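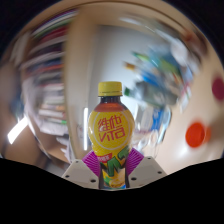

VITA lemon tea, yellow cap and all.

Gurkley Self Storage, Tenants' and Users' Group
Minutes of the meeting held on November 21, 2025, in the front office at the Jostencombe site

I said I'd do the minutes this time as I moaned about the last lot being too short, so you've only yourselves to blame. Magnus Lennox was in the chair. Hala Lahlou came along for Gurkley as site manager. Apologies came from the two brothers with the drum kits and from the lady in the upstairs corridor whose name I've written down and can't read (sorry, do email me!).

1. Last time's minutes
Agreed, with one change. The item on padlocks should say that disc locks are "preferred", not "required". I've still got my old brass one on and would like it on record that I'm allowed to.

2. The loading bay
We spent ages on this. Since September the bay has been shut to anything bigger than a long-wheelbase van while the kerb gets sorted, and Magnus said he'd had to carry a wardrobe in from the road with his son-in-law on the other end, grumbling the whole way. Hala said the contractor, Brenell, has finished the concrete but the bollards came in the wrong height and went back. She wouldn't give a date and I don't blame her, given what happened with the last date. In the meantime she's going to put a third flat trolley by the side door and get the squeaky one looked at.

I asked whether the bay could be booked in slots once it's open again, as Saturday mornings are a bun fight. Hala was fairly keen. Magnus wasn't, he thinks people will book and not turn up. We left it that Hala will try a paper sheet on the office door for a month and we'll see.

Action: Hala to chase Brenell for the bollards. Hala to put the sheet up.

3. Damp in the ground floor units
Unit 607 had a wet patch along the back wall again after the heavy rain (yes, I know 607 sounds like it ought to be on the sixth floor, it's just how they number them). The tenant has been moved across the corridor at no charge and seemed happy enough about it. Van Leeuwen, the roofing people, have been up and think it's the gutter joint above the bin store. They've quoted £2,524 to replace that run, and Hala has sent it up to head office with a note saying please.

Several people wanted to know if they should be worried about their own boxes. Hala's advice was to keep things off the floor on pallets, and there's a stack of free ones behind the office if you ask. I've had four off her already and my books are very grateful. She also said to leave a hand's width between your stuff and the wall so the air can get round.

Action: Hala to report back on the gutter quote.

4. Prices
Well, we all knew this was coming. Rents go up in the new year for anyone who's been in longer than 12 months. Letters are on the way and Hala couldn't go through individual units in the meeting, but she did say anyone who wants to drop to a smaller size can do it without paying the admin fee, as long as they tell her before the increase kicks in. Magnus said he'd rather have his old rent and a proper light in the corridor. There was some clapping.

I asked about insurance going up as well. It isn't, for now. If you're on your own policy and not Gurkley's, you need to show the certificate again when it renews, and apparently quite a few of us haven't. I went a bit quiet at this point.

Action: everyone to check their certificate. Me to find mine.

5. Corridor lights
The sensor lights on the first floor still go off while you're in your unit with both arms full. Hala has had the timer put up from 2 minutes to five on the left-hand side and will do the right-hand side if there are no complaints from the people who pay the electric.

6. Gate hours
A request had come in for 24-hour access. Not going to happen at Jostencombe because of the houses opposite, but Hala will ask about opening at 6.30 instead of 7 on weekdays for the market traders. Nearly everyone was in favour. One against, on account of the gate beeping.

Action: Hala to ask head office and the neighbours.

7. Any other business
Someone has been leaving flattened boxes by the lift. Please take them to the cardboard cage, it's just round the corner.

The swap shelf in reception is staying, but no more lampshades, please. We've got plenty of lampshades.

Magnus found a set of keys with a green fob in the side corridor. They're in the office drawer.

Next meeting will be in the new year, same place, and Hala will email round once she's got a date that doesn't clash with the fire alarm test.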